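Software Engineer, Robot Control and Perception

Tadport — Clondgate office
Full time, permanent, 37 hours a week
Closing date: Tue 6 February

Tadport writes the software that lets pairs of robot arms pick up small goods and put them where they are wanted. We don't build arms. We buy them in, write our own control layer on top, and supply the whole stack to companies that pack mixed orders in small numbers. We are looking for a software engineer to join the manipulation team at Clondgate.

The job sits between perception and control. At present those are two codebases with a thin message layer between them, and a good deal of our trouble comes from that layer. A pose estimate arrives late, the planner uses it anyway, and the gripper closes on the corner of a packet where the middle used to be. Your first piece of work would be to take ownership of that boundary.

Most of our daily testing is done on a two-arm table with ordinary packaged snacks and a plastic basket. Crisp-type bags are harder than they sound. They crumple, they reflect light, and the printed side can look completely different after one failed grasp. Small cartons are easier to grasp but slide when pushed. 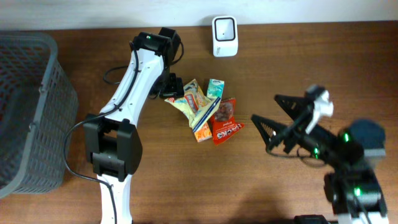

Both arms share one workspace, so every plan has to account for the other arm. We use a sampling planner for the long moves and a local controller running at 200 Hz for the last few centimetres. The planner is called Wovberg and is our own. It is written in C++ with Python bindings, and it has a reasonable test suite, though coverage of the two-arm cases is patchy. The local controller is newer and less tidy.

What you would be working on

1. Time alignment. Joint states and images come in on different clocks. We correct for this now with a fixed offset per camera, measured by hand. It needs to be estimated properly and checked at start-up.

2. Wrist view perception. The view from the wrist is what we rely on inside the basket, and it suffers badly from motion blur when the arm is moving fast. We currently throw away blurred images, which leaves the controller working from old information at the worst moment. We would like a detector that copes with blur and reports how sure it is.
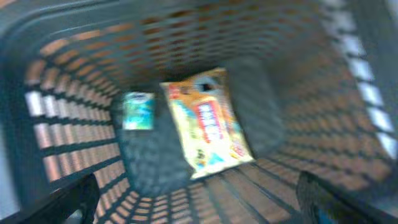 3. Arm-to-arm collision checking. Checks between the two arms are the slowest part of the planner. There is an unfinished branch that caches them. Finish it or replace it, your choice.

4. Replay tooling. Every run is logged, and an engineer should be able to open a log, step to a failed grasp and re-run the planner from that state. Half of this exists. The viewer stops responding on logs longer than 300 seconds.

5. Release support. We ship to customers once a month. Everyone on the team takes a turn at preparing the release notes and running the acceptance tests.

You would spend perhaps a third of your week at the table and the rest at your desk. We don't have a separate test department, so the person who changes the controller is the person who runs it.

What we need from you

Good working C++ and Python. Experience with robot arms, either at work or through a degree or research project. You should be comfortable with rigid body transforms and able to find a sign error in somebody else's. Some knowledge of camera calibration. Clear written English — we review each other's code in writing and keep design notes for anything that changes an interface.

Useful but not required: trajectory optimisation, real-time Linux, training and deploying small vision models, or having maintained a library that other people depended on.

We don't ask for a particular degree. If you have come from games, machine tools or embedded work and can show us the relevant code, please apply.

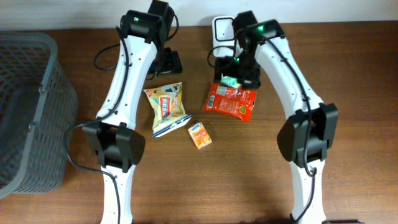
Mireille Masson
Head of Manipulation Software, Tadport

I run the team you would be joining and I will read your application myself. We have finished the first version of our hand-over planner, code name Vergara, and I want the next person to help decide what goes into the second. Expect to disagree with me about some of it. I would sooner have that conversation in the first month than find out later that you had been working around a design you thought was wrong.

Our code review is thorough and can be slow. We are trying to get changes reviewed within a day and don't always manage it.
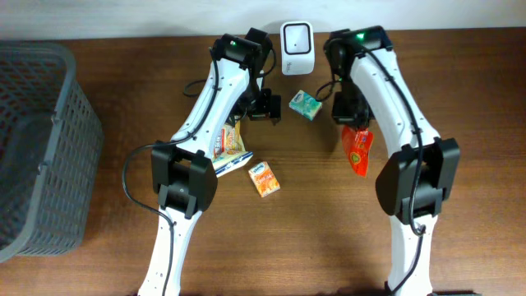 Pay depends on experience and we will tell you the band before the first interview. You get 30 days' leave plus bank holidays, a workplace pension and a budget for one conference a year. Two days a week from home is normal once you have settled in. Core hours are 10 to 4.

How to apply

Send a CV and a short note saying which of the five items you would start with and how. One page is enough. A link to code helps, but we know that many people can't share what they write at work.

There are two interviews. The first is a call of an hour or less. The second is a half day at Clondgate, where you will work through a real log with two of the team and see the table running. We pay travel costs. There is no take-home task.

If you applied to us in January for the tooling post, you are welcome to apply again for this one. Please say so in your note. No agencies.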